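Keeping Old Office Computers Working a Little Longer

By Senan Nic Giolla
August 29, 2024

Cullinane has run a computer repair and resale shop on the main street in Zirkthorpe for 20 years. The front room has a counter, two chairs and a shelf of refurbished desktops with handwritten price tags. The back room is where the work gets done.

I asked what people bring in most often. The answer was office desktops, usually bought used and usually slow.

"They come in and say it's broken," Cullinane said. "Most of the time it's an old hard drive and not enough memory. I put in a solid state drive, I add memory if there's room for it, and they get a few more years."

The shop buys retired machines from businesses when they replace their equipment. The biggest lot so far came in June, when an insurance office in Janov closed and sold off 252 desktops. Cullinane rented a second storage unit to hold them.

"I thought we'd be through them by the end of summer," Cullinane said. "We're not close. Each one gets wiped, opened, cleaned and tested, and you can't hurry the wiping."
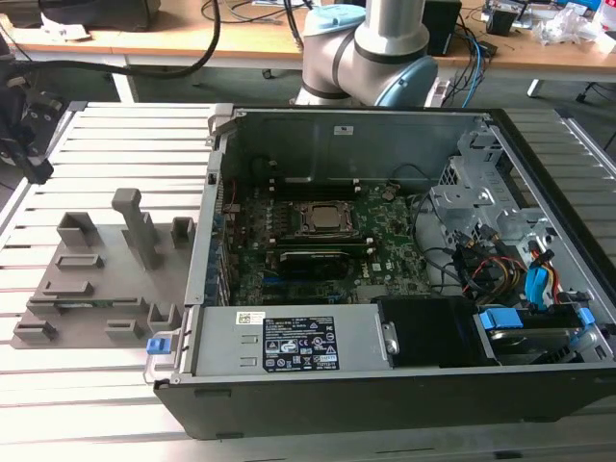 Wiping the drives takes up more of the week than anything else. Every drive is overwritten and then checked, and the seller gets a list of serial numbers when the job is finished. Drives that fail the check are drilled through and sent out with the scrap metal. Cullinane started doing it this way after buying a used computer early on and finding someone's tax returns on it.

"I called the man and told him. He had no idea. He thought deleting the files was enough, and a lot of people still think that."

A desktop that passes all its tests is priced according to its age and memory. Most go to families, small offices and people taking classes from home. A church in Plomberg bought eight this spring for its job search room, and Cullinane set them up there over two evenings.

Not everything is worth saving. If the motherboard has failed, Cullinane usually takes out the memory, the drive and the power supply and recycles the rest. Parts are tested before they go on the shelf, and the ones that sell fastest are power supplies in odd sizes.

"The big makers like their own shapes," Cullinane said. "You can't always walk into a store and get one that fits. So people call me from two counties over."

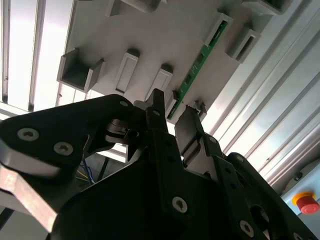
I asked about money, and Cullinane was direct about it. The margin on a used desktop is small. Repairs pay the rent, and resale pays for the storage units and one part-time employee. In a bad month, the shop might lose a sale because a customer found a new laptop on special for nearly the same price.

"I tell them to buy the laptop if they need to carry it around. If it's going to sit on a desk, I tell them to look at what they can replace in it later. Then it's up to them."

The change Cullinane worries about most is in software. Some machines that still run well are being left out of newer operating systems, and customers don't always want to learn a different one. The shop now offers to install Linux for no extra charge, and it comes with an hour of help. A few people take the offer each month.

"They want the web, email and a printer that works. The printer is the hard part."

When I asked what an owner could do at home, Cullinane said to shut the computer down, unplug it, open the side and clear out the dust once a year. Hold the fan blades still while you blow them out. Keep the tower off the carpet if you can.

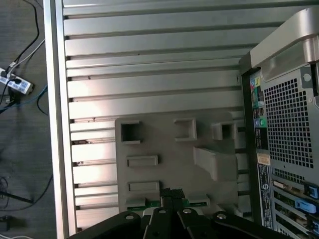
Dust collects in grooves and is easy to miss.

Cullinane has no plans to retire, but would like to hand over the buying to someone younger. The part-timer has shown some interest. In the meantime there are the rest of the Janov machines to get through, and a school has called about selling 500 more next year.

"I haven't said yes," Cullinane said. "I need to see the floor of that storage unit first."

Comments

deskfan_mo: Bought a tower there two years ago for my mother. Still going. She plays solitaire on it all day.

R. in Plomberg: Does the shop take old monitors? I have three in the garage and the county wants a fee for each.

tallpine: Good advice on holding the fan. I spun one up with a compressor once and it has rattled ever since.

quietkeys: Agree about the printer.

Contact us | Copyright 2024, all rights reserved | Back to top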